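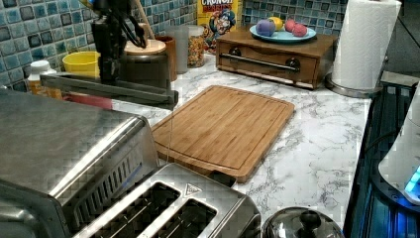 Walking / Skills / Planning and safety

Search routes, articles and kit

How to write a route card and leave it with someone

A route card is a single sheet that says where you are going, which way you mean to walk, and when you expect to be back. One copy goes with you and one stays with a person who will notice if you don't turn up. It takes half an hour to write once you have the map open. The second one takes less.

The walk used for the figures below is the long circuit from Ferkonau, out over Grulon and back by the old quarry road. It is 22 km with 600 m of climbing. Any full day on the hill will do just as well.

What you need

A paper map of the area, or a printed section of one. A pencil and a rubber. A length of thin string or a map wheel for measuring. Plain paper, lined if your handwriting wanders. You can do the measuring on a phone or computer if you like, but have the paper map beside you while you do it, so that you've looked at the ground as well as the line.

Step 1: Put the basics at the top

Write the date, the name and mobile number of everyone going, and the name of whoever is leading. Under that put the car: make, colour, registration and where it will be parked. If you are going by bus, write the stop and the service you mean to catch in each direction.

Car park names cause trouble. At Ferkonau there are two, and both are known locally as the bridge car park. Write the grid reference next to the name and the matter is settled.

Add anything medical that a stranger might need to know, such as epilepsy, diabetes, a heart condition, a bad reaction to stings, and where the medication is carried. Ask each person what they are happy to have written down. Some will prefer to carry it on a card in the lid of their own rucksack, which is fine as long as somebody else in the party knows it is there.

Step 2: Break the route into legs

A leg is the stretch between two places you will be certain of when you reach them. Good places to end a leg are stream crossings with a bridge, wall corners, path junctions that are signed, trig points and buildings. Poor ones are "top of steep bit" and "edge of wood", especially where there has been felling.

For each leg write:

- where it starts, with a grid reference
- where it ends, with a grid reference
- the general direction, or a compass bearing if there's no path
- the distance
- the height gained
- the time you expect it to take

The first leg on our circuit runs from the car park to the footbridge below Chávez farm. It is nearly flat and follows a lane, so the direction hardly matters. The fourth leg leaves the summit of Grulon across open grass with no path for some distance, and there the bearing matters a good deal. Ours is 211 degrees. Work it out at home with the map flat on a table and write it large. Check whether you have allowed for magnetic variation, and note on the card that you have, or you may end up allowing for it twice.

Step 3: Work out the times

The usual sum is twelve minutes for each kilometre, plus ten minutes for every 100 m of climb. For the full circuit that gives 264 minutes for distance and 60 for height, so five hours and 24 minutes.

That is walking time with no stops, for a reasonably fit adult carrying a light sack on decent ground. Add lunch. Add a few minutes an hour for drinks, laces, gates and looking at the map. If the ground is boggy, or there's snow, or you have children with you, add more. Our party generally takes seven hours over it, and the card says seven.

Go at the pace of the slowest person. If you don't know who that is, assume it's slower than you would like.

Now check the finish against sunset. In October a seven-hour day started at ten in the morning ends in poor light, and the quarry road is an unpleasant place to be without a torch. Start earlier or cut the route.

Step 4: Mark your ways off

Go along the route with a pencil and look for places where you could leave it and get down safely. Put them on the card against the leg they belong to, with the direction and where they come out.

From the north shoulder of Grulon the track to Skodville is the obvious one. It adds a long wait for a lift at the other end, but it is wide, it drops steadily and you can walk someone down it who has turned an ankle. Past the summit there is nothing sensible on the east side until the quarry. Write that down too. "No safe exit on this leg" is useful to you when you are deciding whether to carry on, and useful to anyone who has to come and look for you.

An escape route wants the same care as the main one. Look at the contours, look for crags, and check what happens to the stream crossings after rain. 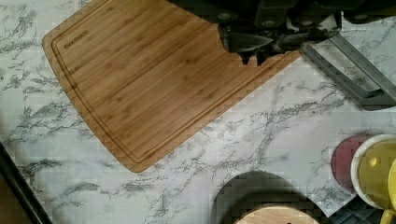
Orlando Carhuamaca wrote to us that he would put the escape routes on the back of the card, on their own, in capitals. He was on the north shoulder with two friends when one of them became confused and then very sleepy, and the line about the Skodville track was squeezed into a margin in small pencil. It took him several minutes to find it with cold hands. He also said that the copy left at home had no escape routes on it at all, as he had added them in the car.

Both points are good ones. Use the back of the sheet if the front is getting full, and finish the card before you make the copy.

Step 5: Give it to the right person

Choose someone who will be in that evening and who answers the phone. It doesn't need to be a walker. It does need to be someone who will act on it, and who won't ring for help at five past if you said five.

Put two times on the card:

Expected back — the time you think you will be at the car.

Call for help — the time after which they should stop waiting.

The gap between the two depends on the day. We leave two hours on a summer circuit and less in winter. Tell the person both times out loud as well as writing them down. Then tell them what to do: try your mobile, try the others' mobiles, and if there is no answer by the second time, ring the emergency number, ask for the police and then for mountain rescue. They should have the card in front of them when they ring.

Leaving the card on a dashboard is a poor substitute. It tells thieves how long you'll be gone, and it may be a long time before anyone reads it.

Step 6: Use it while you walk

Keep your copy in a plastic sleeve with the map, somewhere you can reach without taking your sack off. At the end of each leg look at your watch and write the time next to the estimate. After two or three legs you will know whether the day is running to plan. If you are half an hour down by the footbridge you are unlikely to make it up on the climb.

Decide beforehand what you'll do about it. On our card there is a line under leg three that reads "if later than 1 pm, go down to Skodville". Having it in writing saves a discussion in the wind.

If you change the plan and have a signal, send a text to the person at home saying which way you are now going. A text will often get through where a call won't.

If someone is taken ill or hurt

Stop and get everyone somewhere safe from falling or being blown about. See to the casualty. Put extra clothes on them and something underneath them, as the ground takes heat quickly. If they are having a seizure, move hard things away, cushion the head, don't hold them down, and time it.

Then get the card out. From it you can read off your leg and the nearest grid reference, the number in the party and any medical notes. Give those when you call. Say what has happened, what the weather is doing and what colour clothing people have on. Stay where you are unless you are told otherwise, and keep the phone warm and otherwise unused.

With no signal, use a whistle or a torch: six blasts or flashes in a minute, a minute's pause, then again. Carry on with it even after you get an answer, so that people can find you by it. If you have to send somebody down, send two if the party is big enough, and give them the card with your position marked on it. Copy the bearing on to your own map first.

When you get back

Ring the person holding the card. Do it from the car park if there's a signal, or from the first place with one. Do it before the pub.

Keep the used card with your times on it. Next time you walk the same hills, take the leg times from that in place of the sum, and change only what the season changes. Our Grulon card is on its fourth version and the leg from Chávez farm to the shoulder is now twenty minutes longer than it was on the first.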